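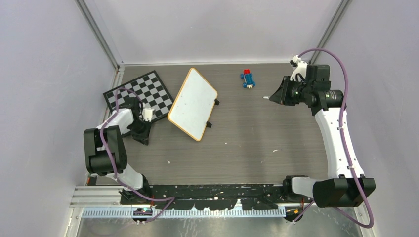

Minutes of the monthly meeting, March
Data collection for the two-arm table, Clarkthorpe site
Start: 14.00. Present: the operators of both shifts, the labelling group, the training group. The Stindgate office joined by telephone.

1. Minutes of the last meeting

The minutes were accepted with one correction. Under the point on storage it was written that rejected episodes are deleted. They are kept, in a separate folder, and only the training group may delete them.

2. State of the collection

The target for this phase is 3,000 accepted episodes. The operators reported that the whiteboard task is now the slowest of the set. One shift gave 100 recordings of it, and 17 of these were rejected at the labelling. The most common reason was that the operator stopped the recording before both arms had come back to the rest position. The second reason was a long pause in the middle, when the operator was thinking what to do next.

It was agreed that a pause is not an error in itself. The labelling group will mark it with a separate tag, and the training group will decide later if the pauses are cut out.

The toy vehicle task goes well and there was no discussion on it.

3. Writing on the whiteboard

The labelling group asked what they should put in the text field when the board carries words that are not real words, or when the words are written together without a space. Until now each person did it in a different way. Some corrected the spelling, some left the field empty.

After discussion it was decided to copy the letters exactly as they stand on the board, with the full stop if there is one. 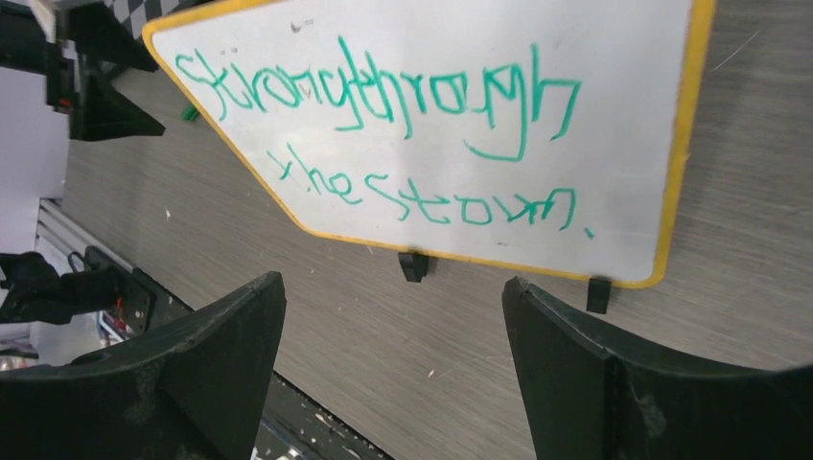
The spelling must not be corrected, also when the intended word is easy to guess. If a letter cannot be read, the sign for an unknown letter is used — one sign for each letter. The guide for labellers will be changed before the next delivery goes to Flindomer, who make the second check.

Stindgate asked if the operators could prepare a list of fixed sentences. The operators prefer a mix, with one half from a list and one half free. This was accepted as a trial for the next 20 sessions.

4. Thin and flat objects

The operators explained that long narrow things are difficult when they must be held by the edge. With the wrist camera the edge is seen well from near, but the depth is hard to judge from the side. It helps to close the fingers slowly and to wait one moment before lifting. Operators of the second shift have been closing quickly and then correcting, and both styles are now in the same set.

The training group would like to keep both styles, but they must know which is which. A field for the style of grasp will be added to the recording form. The episodes already accepted will not be opened again for this.

There was also a question about failed grasps. At present an episode with a second attempt is accepted if the second attempt is good.
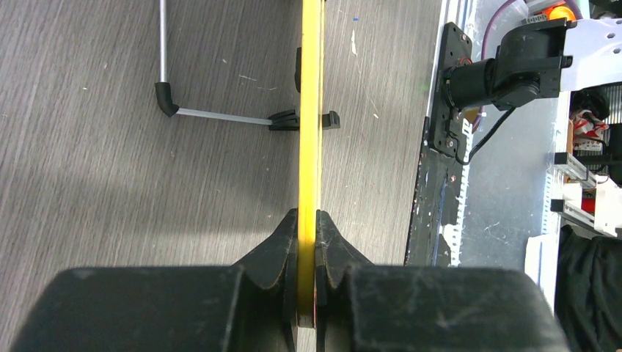 Rastogi objected that second attempts should be counted apart, as the model may otherwise learn to miss first and correct afterwards. The training group answered that some correction is useful to learn, but agreed that the share must be known. The labelling group will count the second attempts in the last delivery and send the number to all.

5. Calibration

The checkerboard is to be recorded at the start of each session, by all cameras, before the first episode. In two sessions this was forgotten and the recordings are on hold. The training group will try to use the calibration from the session before — if the result is poor, these sessions will be rejected.

6. Any other business

The operators asked for a shorter recording form. The new field from point 4 makes it longer, so the old field for remarks on lighting will be removed.

Actions
Labelling group: change the guide on copying text; count second attempts.
Training group: add the grasp field; report on the two sessions on hold.
Operators: write the list of sentences and send it to Stindgate for reading.

The meeting was closed at 15.10. The next one is in April, at the same hour.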